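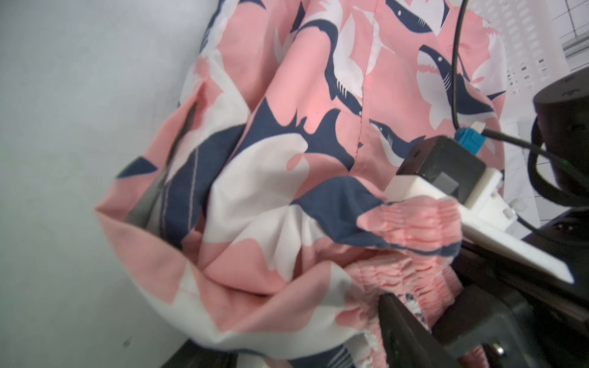
Do I need laundry experience to apply for the folding job?

Only the kind you get from doing your own. If you can wash a load, dry it and put it away so that somebody else could find it again, you know enough to start, and we'll teach you the rest on the clock and pay you while you learn.

WANTED: TWO PART-TIME FOLDERS
Katsaros Children's Clothing Library, Ornmont
16 hours a week each, starting in May

Hello, and thanks for stopping by the jobs page! We're a lending library for kids' clothes. Families borrow a bag, the kids wear what's in it, the bag comes back, and everything gets washed, dried, checked, folded and sent out again to the next house. We've been doing it long enough now that some of our sweatshirts have been on more vacations than I have.

We have over 400 families borrowing at the moment and 2 folding jobs open. Both are paid, both are permanent, and both are in the same shift pattern, so if you want to apply with a friend or a sister, go right ahead (you'll be interviewed separately, and we might only hire one of you, so please talk about that first).

What you'd be doing

Mostly, folding children's clothes. I know that sounds too simple for a whole web page, so let me tell you what it's like.

Clothes come to you clean. You pick up a piece, shake it out, find the top, turn it right side out if the last kid got out of it in a hurry, look it over, fold it, and put it on the right pile. T-shirts go quickly. Leggings go quickly. Pajama sets go quickly if both halves are there, and then one half isn't and you spend a while with your arm in the bottom of a basket. You'll be on your feet for a lot of it, though there are stools and I use mine all the time.

Then there are the awkward ones. Anything with gathered elastic wants to curl back up the second you let go. Stretchy stuff with rows of shirring is the worst for this, and of course those are the pieces the kids love best, and they're usually covered in a print so busy that you can't tell the front from the back. We've got a pink shark print like that. Navy and white sharks all over it, teeth showing, going every which way, so you can't even use the pattern to work out which end is up. I go by the seams. Find a seam with your fingers, follow it to the gathered part, lay that down first and smooth everything away from it. You fold the plain section over and leave the gathers as flat as they'll go. It will never be a neat rectangle. I've stopped asking it to be one, and you can too.

After folding comes checking off. Every piece has a number sewn in, and you enter it in Istent, our stock program, along with anything you noticed: a loose hem, a stain that stayed, a button hanging on. We have 1197 pieces in stock as I write this. Istent is old and a little bit slow and you have to press the green key twice. You'll get used to it.

You'd also pack the outgoing bags, three or four to a shift, from a printed list. Heavy things at the bottom, sleepwear in its own sleeve, tights rolled and tucked along the side. If the list says size 5 and all we've got is a 6, you ask me or Hrvoje before you swap it.
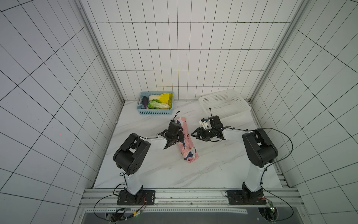

Miroslava Levchenko

I run the back room, so I'm the one you'd be working for, and I should tell you how I like it to go.

I want the surface wiped before you start. I want plastic baskets, never cardboard boxes (lint, damp, bottoms falling out). White tile and light blue plastic might not be everyone's dream decor, but a dark sock shows up a mile off against that white and marble pattern, and I'm very fond of anything that shows up a sock. One thing out flat at a time. When people are in a rush they start laying out four or five pieces and folding them like they're dealing cards, and then the numbers get entered against the wrong clothes and I'm up half the evening fixing it.

A pink bundle on that surface is a good start and not a finish, in my book. Rolled is fine for tights and beach things. Most everything else gets folded flat, in thirds lengthwise and then in half, so the print faces out and the family can see what they got when they open the bag. I can show you in ten minutes. Your first fifty will look funny and they'll go out anyway, since the kids will have them on the floor by bedtime.

I'm not strict about talking. Talk all you like! We have a radio, and whoever comes in first picks the station and the rest of us put up with it. I do ask for no food near the clothes, and coffee needs a lid.

Who you'd be working with

Hrvoje Nedeljković does the washing and drying and is in before any of us. Usman Magsi drives the pickups and deliveries, and he's your best source on which families need the bag left with a neighbor. Uthai Hemmin does mending two mornings a week, and if you can sew at all Uthai would be thrilled to have you take over some of the buttons (it's a little more per hour when you're on mending, so do mention it). And then me.

Hours and pay

The 16 hours are split over four mornings, 8:30 to 12:30. We chose those hours with school runs in mind, and if you need to be fifteen minutes late at the start to get a kid to the gate, tell me and we'll shift your finish time. There are extra hours in late summer when everyone swaps sizes at once. You get first refusal on those and you can say no.

Pay is hourly, every two weeks, and the rate is on the sheet we send when you get in touch. I'd put it here, but it goes up in May and I don't want the old number floating around the web for years like our old phone number is. You get paid vacation and paid sick days. You also get a borrower's bag for free if you have children the right age, or one to give to a family you know.

The first two weeks count as training at full rate. At the end of that we sit down and I tell you how it's going and you tell me how it's going, and if either of us isn't happy we say so then.

What I'm looking for

Somebody who looks at what's in their hands. Speed comes. I was painfully slow my first month, and now I can do a T-shirt while reading a delivery list. What I can't teach very well is noticing, like when a seam has started to go, or a zipper pull is missing, or there's still a raisin in the pocket. (It's been through the wash and the dryer. It's still a raisin.)

You should be okay standing for a couple of hours at a stretch, with breaks. Full baskets can weigh a bit, and if lifting is a problem for you, please still apply, we'll sort out who carries what. You need enough reading to follow a packing list and enough typing to put in a number and a short note. English doesn't have to be your first language. It isn't mine.

We use an unscented detergent, but these are other people's clothes and some of them come in smelling strongly of fabric softener before they're washed, and it hangs around. If you're sensitive to that, ask to come by and see how you do before you decide anything.

Getting here

We're in Ornmont, in the old Stirnow building, ground floor, second entrance. Don't use the front, it's the dentist. The bus stops across the road and there's a rack for bikes under the overhang. Parking is terrible before nine and fine after that, so if you drive, come early or walk in from the side street like I do. There's a step at the door and we have a ramp for it that lives just inside, ring and we'll put it down.

How to apply

Call or email the library desk and ask for Bohdan Hordiienko, who handles all the hiring paperwork and is much more organized than I am. He'll want:

Your name and a way to reach you
Which mornings you can do (all four is best, but three could work)
Any job you've had where you had to be careful with things, paid or not
Whether you sew, even a little

No cover letter, please. A résumé is fine if you've got one ready, and if you don't, a few lines will do. I'd much sooner hear that you raised three kids and ran out of drawers than read a page about your passion for textiles.

Bohdan will call you back with a time to visit. It's about an hour. You meet whoever's in, I show you the fold, you do a small basket while I do one next to you, and we chat. You're paid for that hour whether or not you get the job. Wear something comfortable, skip the bracelets (they snag on knits, I learned this on a very nice cardigan), and tie back long hair if you've got it.

We're taking names until both spots are filled. If you've applied here before and didn't hear from us, I'm sorry, we had a mess with the inbox last spring. Please try again and put "folding" in the subject line so it lands in Bohdan's folder.

One more thing for people who already borrow from us: yes, you can apply, and no, it doesn't move you up the list for the snowsuits.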